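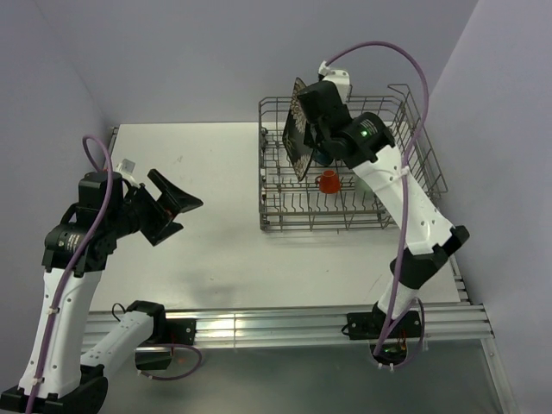

Robotic dish handling

Robotic dish handling is the use of robot arms to load, unload, sort and put away plates, cups and other tableware. It is often used as a test of whether machines can do household chores. As of 2023 it is done mainly in laboratories and a few large kitchens, and no general-purpose machine for the home does it reliably.

Task

Unloading a dish rack is simple for most people but combines several hard problems for a robot. A plate standing on edge between wire tines shows little of its surface to a camera above it. Cups may sit upside down, with the handle turned toward a neighboring dish, and the gripper needs room for its fingers on both sides of whatever it picks up. Thin wire is also difficult for many depth sensors to measure.

Two-armed systems are common in research. One arm can steady the rack or receive a dish while the other lifts. Wheeled bases are usually left out – the arms are bolted to a rail or table so that their position is always known.

History

Early work in the 2000s relied on known dishes in fixed places. Later systems were trained on recordings of people steering the arms by hand. The Endo project, led by Teodor Bălan, collected 1702 such recordings of rack unloading, of which 1442 were kept for training. In a trial that ended in June 2022, its arms cleared 118 racks without help. Most failures involved nested cups and plates leaning against each other.

Commercial use

Briltach sells a single-arm unloader for canteens, which works only with the company's own trays. Cozma, a competing system, sorts cups but does not handle plates.

Limitations

Speed remains the main complaint. Wet glass, cutlery and chipped edges are handled poorly, and putting dishes into a closed cupboard is still treated as a separate problem.

See also

Fungate (gripper)
Household robot
Dishwasher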